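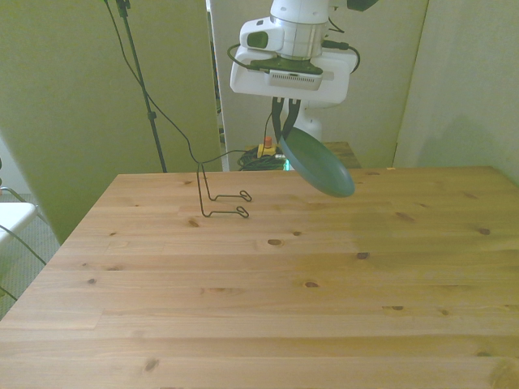

# Sesurum – Küche, Teil 2: Pfannen, Deckel, Ständer

Stand: 25. Juni 2024

Dieser Ordner enthält die Bilder und Notizen zu flachem Kochgeschirr und zu den Ständern, in denen man es aufbewahrt. Teil 1 (Schüsseln und Siebe) liegt in einem eigenen Repository und hat ein anderes Format der Tabellen. Bitte die beiden Teile nicht einfach zusammenkopieren.

## Inhalt

- `bilder/` – 1.418 Aufnahmen, nach Gegenstand sortiert
- `notizen/` – kurze Texte zu jeder Gruppe, nur auf Deutsch
- `gegenstaende.csv` – Liste der Gegenstände mit Farbe, Form und Material
- `AENDERUNGEN.md`

## Die Gegenstände

Es gibt 5 Gruppen: Pfannen, Deckel, Teller, Backformen, Ständer. Bei den Pfannen sind runde und flache Stücke in der Mehrheit, auch eine dunkelgrüne mit matter Unterseite. Die Unterseite ist bei uns ein eigenes Merkmal (`unterseite`: glatt, gerillt, unbekannt), denn eine Pfanne im Ständer sieht man meistens von dort.

Die Ständer sind aus gebogenem Draht. Bei dem schwarzen Modell enden die Füße in kleinen Schlaufen. Solche dünnen Teile sind auf Holz gut zu erkennen, auf dunklem Stoff leider fast nicht. Deshalb haben wir die Serie mit der Tischdecke von Ketilsson wieder herausgenommen.

## Der Tisch

Als Unterlage dient ein heller Holztisch aus Kiefernbrettern. Die Äste im Holz sind dunkelbraun und wurden in einer früheren Version manchmal als Flecken markiert. Das ist korrigiert, aber ich kann nicht versprechen, dass alle Stellen gefunden sind. Auf der linken Seite ist das Holz in manchen Bildern sehr hell, die Farbe des Tisches soll man daher nicht aus einem einzelnen Bild messen.

## Spalten in `gegenstaende.csv`

| Spalte | Bedeutung |
|---|---|
| `id` | Nummer des Gegenstands |
| `gruppe` | eine der Gruppen oben |
| `farbe` | Farbe in Worten, ohne Farbcode |
| `material` | nur wenn sicher bekannt, sonst leer |
| `lage` | liegend, stehend, schräg, gehalten |
| `staender` | leer, belegt, nicht vorhanden |

`schräg` und `gehalten` können zusammen vorkommen, dann mit Semikolon getrennt.

## Bekannte Probleme

- In 70 Bildern fehlt der Eintrag für `lage`.
- Grün und Schwarz sind bei wenig Licht verwechselt worden, vor allem bei den Deckeln.
- Das Wort „Topf“ steht in einigen alten Notizen, gemeint ist dort immer eine Pfanne.

## Nutzung

Für Forschung und Unterricht frei, mit Nennung von Fikolo. Wer die Bilder in einem Produkt verwenden möchte, schreibt bitte vorher an Wavitz. Korrekturen nehmen wir gern als Issue an, am besten mit der `id` aus der Tabelle. Die nächste Version ist für August geplant und enthält die fehlenden Einträge für `lage`.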